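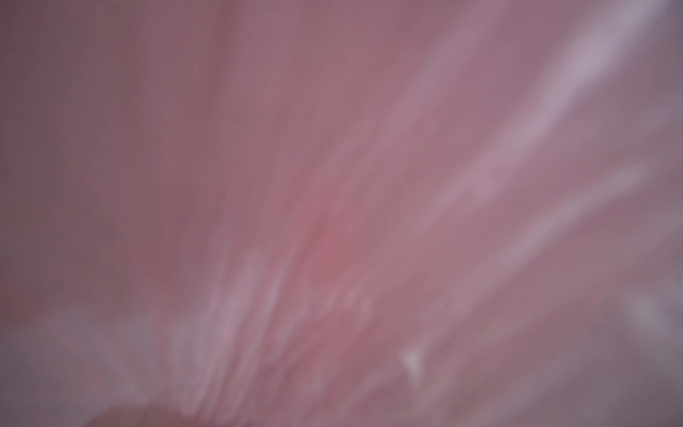 **What makes a winter coat warm?**

Mostly the air it holds still around you. The cloth, the lining and the padding all matter, but they matter chiefly because of how well they trap a layer of air next to the body and keep the wind from carrying it off.

# Chapter 9: Coats and Outerwear

If you have worked your way through the earlier chapters in order, you have by now handled shirts, skirts, trousers and the simpler kinds of knitwear, and you may be feeling (I hope you are!) that you can look at a garment on a rail and say something sensible about how it was cut and who it was meant for. Coats will test that feeling a little. They are bigger, they are heavier, they have more layers than anything else in the ordinary wardrobe, and they are usually the most expensive thing a person buys in a season, so the customer looks at them longer and forgives them less.

I have a great fondness for this chapter, and I will admit it has grown with every edition. My own first job was on the coat floor of a department store in Dredbridge, where the rails ran the whole length of the building and the new stock came in while everyone outside was still in sandals. I learned more there from watching people try things on than I did in a year of lectures. People do the same things in front of the mirror, again and again. They put their hands in the pockets. They reach forward as if taking hold of a steering wheel. They turn sideways, tug at the hem, and then they fasten the top button and look at their own face above the collar. Each of those small gestures is a question about the coat, and most of this chapter is an attempt to answer them.

## What you will study

We begin with the shoulder, as coat makers always have. A coat hangs from the shoulders the way a curtain hangs from its rod, and when the line there is wrong, no amount of fussing with the waist will put it right. You will compare the set-in sleeve, the raglan and the dropped shoulder, and you will see why a raglan goes so happily over a thick sweater while a set-in sleeve may need a size larger to do the same job.

From there we move to length and proportion. Hemlines on coats rise and fall more slowly than hemlines on dresses, partly for the plain reason that people keep their coats for years. A coat has to get along with skirts and trousers that have not been designed yet. When you do the reading on the Storkow loden coats, notice how little the back view changes from one decade to the next, and how much goes on in the collar and the buttons.

The middle of the chapter is given over to cloth: melton, tweed, gabardine, boiled wool, camel hair, and the quilted and coated fabrics that have taken over so much of the everyday market. Please do get your hands on real samples for this part. Printed pages are a poor way to learn what a good melton feels like, and any fabric store worth its name will let you cut a swatch or two if you ask nicely.

We finish with color, and with the long shadow of the sensible choice. Black, navy, gray and camel fill most coat rails in most towns, and there are good reasons for that, but the case study of the Procházka workshop in Bretivia shows what can happen when a maker decides otherwise. In one season they offered 33 shades in a single cut, and the shop's letters from customers (several are reprinted at the end of the chapter) are a joy to read.

## Before you start

Find a coat. It can be yours, or your grandmother's, or a thrift store bargain with a torn lining, and a torn lining is a bit of luck, as you can see what is going on underneath. Keep it near you as you read. Try it on when a section talks about fit, turn it inside out when a section talks about finishing, and write down what you notice in your own words before you look up the proper term in the glossary.

You will also need a tape measure, a notebook and some pins. The measuring exercise on page 51 takes a good hour if you do it properly, so leave yourself an unhurried afternoon for it, and put the kettle on first.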